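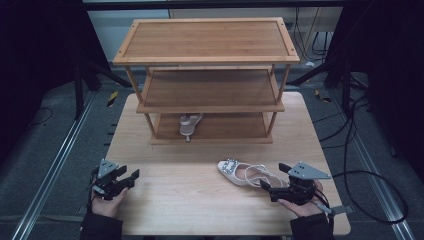 Figure 6.1. A pair of hand-held grippers and a shoe rack. One sandal is on the bottom shelf and the other is still on the table.

Chapter 6
The Trouble with Tidying

Think for a moment about the last time you put your shoes away. My guess is that you can't remember it, and I would be a little worried about you if you could. You came in the door, you slipped them off, and some time later they were on the rack, or under the bench, or wherever shoes live in your house. Your mind was on supper, or the mail, or the phone call you had promised to return. Your hands took care of the rest.

We have spent five chapters with machines that do one thing very well. You met the bottle fillers at the Tonell plant, and the welding line at Starnby, where the same arm makes the same 27 welds on every door that comes past, all day long, and never complains about its back. You may have come away with the feeling that the hard part of robotics is behind us. I felt that way too when I was a student, and I am sorry to have to take it away from you so early in the second half of the book!

The welding arm at Starnby knows where the door is going to be. A great many people worked very hard to make sure of that. There are clamps, pins, stops and fences, and if a door sits a hair out of place the line halts and a person walks over. A house has none of this. A shoe in a house may be lying on its side, or upside down, or toe to toe with its partner, and it may be a boot, a slipper, or a sandal like the ones in Figure 6.1, with thin straps and a slim heel and very little in the middle for a gripper to take hold of.

Look at the sandal in the foreground of the figure and try to plan the job on paper, the way we planned the bottle filler in Chapter 2. Where would you close the two fingers? The heel is narrow and stiff, which sounds promising, but all the weight is then off to one side and the shoe will want to swing. The strap is easy to hook, and it bends the moment you pull on it. The toe has a rhinestone buckle ornament that the owner would surely like to keep. Once you have chosen, you still have to turn the shoe over in the air, bring it in under the middle shelf without bumping anything, and set it down so that it stays. (Most of my students, when I give them this one, forget about the middle shelf until the very end.)

So, can machines do the chores yet? People ask me this at family dinners, usually while holding a dish towel, and I have learned to answer with a question of my own: which chore, in whose house, and how many times in a row? A machine that can put one shoe on one rack in one room is a fine piece of work, and there are several of them now. A machine that could walk into your front hall tomorrow and deal with whatever it found there is a different animal, and as I write this I would not ask you to wait by the door for it.

The distance between those two machines is what this chapter is about. We will begin with grasping, and with the old question of how many fingers are enough. Then we will look at the ways a machine can learn a chore from people, including the use of hand-held grippers, where a person does the job with the same sort of fingers the machine will have. After that comes the matter of keeping score. You will read about the Aoki trials, in which an arm was given 200 shoes it had never met, and about the Vala kitchen, where 13 simple jobs were tried in a row and the trouble nearly always started in the gap between one job and the next.

You won't need any math beyond what we used in Chapter 4. You will need a pair of kitchen tongs, or better yet two pairs, and a few shoes that you don't mind dropping.

Before You Read On

Take one shoe and lay it on its side on a table. With a pair of tongs in each hand, pick it up and set it upright on a low shelf. Do this 6 times, starting with the shoe turned a different way each time. Write down where you took hold of it, whether you had to let go and try again, and what the other pair of tongs was doing in the meantime. Keep your notes handy for Section 6.2.

6.1 What a Hand Knows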